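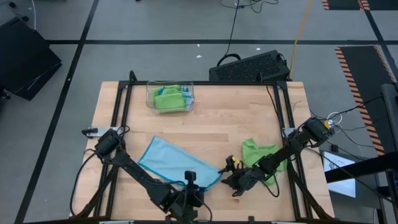 Listurix is a collection of takedown notices and the replies to them, gathered from small discussion boards and classified-ad sites. It was put together to study how site operators explain a removal to the person whose post was removed. Each record holds the notice, the reply if there was one, and a set of labels for the reason given. The labels describe the wording of the notice and take no position on the post. A seller can upload a photo of a blue cloth on a light wooden tabletop and get a notice that cites "dangerous goods," and the record is labeled dangerous goods all the same. If you need labels for the posts themselves, this is the wrong dataset.

Maintainer: Damilola Okafor
Current version: 1.3
Language: English
Records: 1877

What is in the release

notices.csv holds one row per notice. replies.csv holds one row per reply, linked by notice_id. labels.csv holds the final labels and the two first-pass labels they came from. sites.csv lists the sites by code, with the type of site and the month its notices start and end. guide.txt is the labeling guide as it stood when labeling finished.

Only text is distributed. Pictures attached to the original posts were never requested from the sites.

Where the notices come from

There are two sources. The larger one is the Fallorside group of boards, a set of local forums that share moderators and a rulebook. The operators exported their notice logs and removed account names before handing them over. The second is Aliyu, a classified-ad site for used household goods and tools, which supplied notices from its appeals queue only. This matters for almost any comparison you might want to make. Everyone in the Aliyu part objected to the removal, while most people in the Fallorside part never replied at all.

We started with 3000 notices. Duplicates came out first, then automatic spam notices with no written reason, then notices where the text could identify a person even after editing. The rest are in the release. The removed ones are not available on request.

Fields in notices.csv

notice_id: a random string, stable across versions
site_code: see sites.csv
month: year and month of the notice, no day
rule_cited: the rule name as the site wrote it, blank if none was cited
notice_text: cut off at 2000 characters
truncated: 1 if the text was cut, otherwise 0
appeal_offered: 1 if the notice tells the user how to object
sender_type: moderator, automatic or unknown

The sender_type field is less reliable than the others. On the Fallorside boards a moderator could send a stock message by hand, and the log records that as automatic. We left the values as exported.

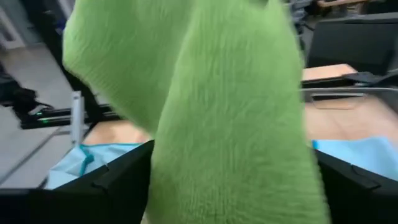 Blank values in rule_cited are real blanks. They mean the notice gave no rule, and they should be kept in any count of how often rules are named. Version 1.0 filled some of them from the moderators' internal comments, which the users never saw. That was a mistake, and it was reversed in 1.1.

Labeling

Two people labeled each notice separately, using the guide. Where they disagreed, a third person read the notice and picked a final label. They agreed on roughly 80 percent of notices on the first pass. Most of the disagreement was between "off topic" and "misleading," which the guide separates poorly. An ad for a table listed under chairs could go either way, and did.

A notice can carry up to two reason labels. The first is the reason stated most directly. There is also a yes/no label for whether the notice quotes or points to the specific words that broke the rule.

The labeling was done in Plutar, and a few of its habits show in the data. It trims leading spaces and turns curly quotes into straight ones. Line breaks inside a notice are kept as \n.

Personal information

Phone numbers, email addresses, street addresses and links were replaced with tags such as [PHONE] and [LINK]. A person then read every notice and reply. If you find something that got through, write to the maintainer with the notice_id and leave the text itself out of the message. Please don't open a public issue for it.

Uses

The dataset has been used for two things so far: measuring how often notices name a rule, and testing whether a classifier can spot notices with no appeal route. It is too small to train a general moderation model. It should not be used to estimate how much harmful content is on any site, and it says nothing useful about large social networks, whose notices are written under different rules and by different kinds of teams.

It is also not a legal compliance test. Some rules on online safety now require notices to contain certain elements — a reason, a route for complaints — and several fields look like those elements. They were not designed to match any law.

Changes

1.3: corrected site codes for a Fallorside board that was renamed partway through the logs.
1.2: added the truncated field. Fixed replies linked to the wrong notice.
1.1: restored blanks in rule_cited.
1.0: first release.

The next version is planned for June and will add replies that arrived after the Aliyu export was made. Notice IDs will stay the same.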